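Print this page | E-mail this page

Keeping work papers at home, the easy way
by Roswitha Janssen

I love this job, I really do! Give me a kitchen drawer stuffed with pay stubs and offer letters and I'm happy for a whole evening. If you ever have a question about your hours, your vacation days or a promise your boss made, you'll want the paper in your hand.

Start with one box and 3 folders: pay, letters, everything else. My neighbor Gunther Ostermann used to have 9 and he could never find a thing in them (he's down to 3 now and very proud).

Pay stubs go in newest on top. Check the hours against your own calendar before you file them — it takes 2 minutes with a cup of coffee, and small mistakes are so much easier to fix in the same month.

Print the e-mails that matter, such as a raise, a schedule change or a yes to time off. Work accounts get closed when you leave.

Write the date in pencil on anything that came without one. Ink bleeds through thin paper.

Staples beat paper clips every time! Clips slide off and grab the wrong page.

Keep the box out of the kitchen and off the basement floor. A closet shelf is perfect.

I do my big sort in October, once it's dark early, and I clear off a table for it. Give yourself 30 minutes and put some music on.

Contact us | Copyright Bokuvora Home Pages | Back to top
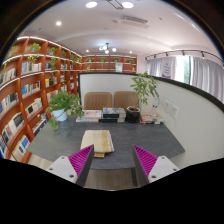 A gray table with a folded cloth on it.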